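Finally made it out to the Pelmont workshop in August, and I stayed way longer than I planned! The Takács bench is where people build arm setups in simulation first, and the kitchen build was up when I walked in: a white arm, an electric range and one pot on the front-left burner.
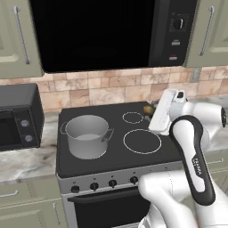
I got to poke at the scripts for two hours (they're all in a folder called Mivport, don't ask me why). Most of the work is boring stuff like joint limits and where the base goes. Move the base a little and you redo everything, ugh.

The green cabinets and stone-look tiles are a lot nicer than my own kitchen, by the way.

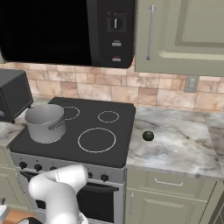
## If you go

Get there before 4, bring a laptop, and park on the Morkov side.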